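Kitden Clip-On Pannier, single and pair

214 shares
17 comments

Back in stock for January. Both sizes, black and the olive. The rust colour is gone and won't be coming back, sorry, the mill dropped the fabric.

For anyone new to it – a commuter pannier that goes on and comes off a rear rack one-handed, and looks enough like a normal bag that you can carry it into work. We've sold it to people riding to the train, people doing the school run, and a fair few councils and workplaces that run pool bikes. More on the pool bike side further down.

What you get

One bag, or two if you order the pair. Shoulder strap. Two top hooks with rubber inserts for thinner rack rails. One lower hook. Hex key for the lower hook. A spare pair of inserts taped inside the lid, so check there before you bin the packaging.

Doesn't come with a rack. We get asked every week. If your bike hasn't got one, have a look at the Wudach rack page, or any rack with a plain round top rail will do.

Sizes

Small is for a laptop, a lunch and a rain jacket. Large takes all that plus shoes and a towel, or a modest grocery shop. If you're buying for one person riding to an office, get the small. Most people who bring the large back bring it back for the small.

Weight limit is 6 kg a side for the small. The large will hold more than you'd want to ride with, but your rack has its own limit stamped on it somewhere and that's the one that counts. Child seat racks are often different again. Read the stamp.

Fitting it

Hooks first. Slide them along the rail at the back of the bag till they sit either side of a rack strut, so the bag can't walk forward and back. Nip them up with the hex key. Don't go mad, they're plastic.

Then the lower hook. Swing it until it catches the upright of the rack. It wants to be snug behind the upright, not sitting on top of the weld. This is where nearly all the rattles come from, and it takes two minutes to get right.

Heel clearance. Sit on the bike, turn the pedals backwards, see if your shoe touches. If it does, move the top hooks forward along their rail, which pushes the bag back. Bigger feet on a small frame may need the hooks right at the end of their travel. Folding bikes, ring us first.

To take it off, pull the handle straight up. The hooks open by themselves. If they don't open, you've got the strap clipped through the handle, everyone does it once.

Rain

Welded seams and a roll top. Roll it at least 4 times before you clip it, or water tracks in at the corners. The outside pocket isn't waterproof and we don't say it is. Phone goes inside.

Don't put it in a washing machine. Sponge, lukewarm water, bit of dish soap, hang it open. Grit in the hooks is best got out with an old toothbrush.

Reflectives and lights

Reflective patch both sides, plus a loop at the back for a clip-on light. The loop sits low on the small bag, so if your rear light is on the seatpost leave it there. A full large bag on a low rack can hide a light mounted on the seat stay from cars coming up on that side. Worth getting someone to stand behind the bike and look. Rear light and rear reflector rules are different from place to place and we're not going to list them here, check your own road authority.

Trains and buses

Most lines let you take the bike outside of peak, some don't let you at all, and the bag makes you wider either way. Take it off before you go through the gate. On buses with a front bike carrier, panniers have to come off before the bike goes up – drivers will ask, and it holds up the stop if you haven't.

If you leave your bike at the station all day, don't leave the bag on it. It comes off one-handed for you and it comes off one-handed for anybody else. We do a cable lock for it but it's a deterrent and that's all.

Pool bikes and workplaces

Orders of 6 or more bags go through the workplace form, price is better and we'll number them for you. Numbers go on the lid, white, big enough to read from the bike cage door.

Things that have worked for other sites. Keep the bags indoors with the bike keys, so one gets signed out with the other. Leave the hooks set for the rack on that bike and put the same number on both. Keep one hex key on a string by the board, becuase they all vanish by Easter.

The Sethi cargo trailer can be added to a workplace order on the same form. It isn't on this page as it ships from a different warehouse and the freight is worked out separately. If you need both to arrive together, say so in the notes box and expect to wait a bit longer.

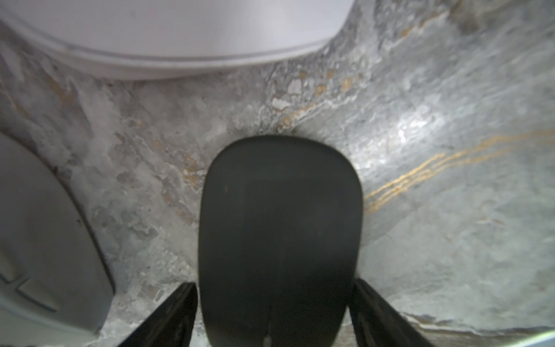 By the Kitden commuter desk
Updated January

Parts

All sold seperately, and we carry them for every version of the bag since the first one.

Top hook, each. Lower hook with bolt. Insert set, thin and thick. Shoulder strap. Roll-top buckle, which is the bit that gets stood on. Rail, if you've bent it, though if you've bent the rail have a look at the backing board as well.

Older bags with the grey hooks use a different bolt. Take the old one out and measure it before ordering. If you can't tell, send us a photo of the back of the bag and we'll sort it.

Racks it fits

Rails up to 16 mm with no inserts. Thinner ones use the inserts. The Wudach commuter and touring racks both fit straight out of the box. The Serniveck e-bike rack fits the small bag on either side but the large only on the left, battery door gets in the way on the right. Square tube racks, no. Racks with a solid side plate, usually no, the lower hook has nothing to grab.

Hire and share scheme bikes nearly all have a front basket and no rear rack, so this isn't the bag for those. Use a backpack.

Delivery

Orders in by 2 pm go the same day. Free over $40 to metro addresses. Country and regional gets a flat rate at checkout. PO boxes fine for the small, not for the pair.

Returns

Thirty days, unused, tags on. Try it on the bike indoors with the tags on, that's fine, just don't ride it. Road grime means it's yours.

Warranty is 2 years on seams and hooks. Doesn't cover dragging on the wheel, which we can see straight away from the wear mark, so please set the lower hook properly.

Asked a lot

Can I run just one? Yes. Most people do. Put it on the side away from traffic if you've got a kickstand that'll take it, otherwise whichever side suits. The bike pulls a touch for the first couple of rides and then you stop noticing.

Will it fit a big laptop? Sleeve takes up to a 15 inch. Larger than that goes in the main section in its own case.

Does it work with a child seat? Depends on the seat. If the footrests come down past the rack rail, no.

Can I leave it on over bumps and tram tracks? It stays put if the lower hook is set. Cross the tracks as square as you can regardless.

Is there a front rack version? No. The large would foul your steering, and the small only suits low front racks with a proper rail. We'd sooner you didn't.

When's the olive pair back? It's back now, see top of page. If the button's greyed out then it's gone again and the next lot is on the water.

Workplace form, parts orders and freight questions all go through the contact page. We answer the phone from 9 am.

17 comments
Share this 214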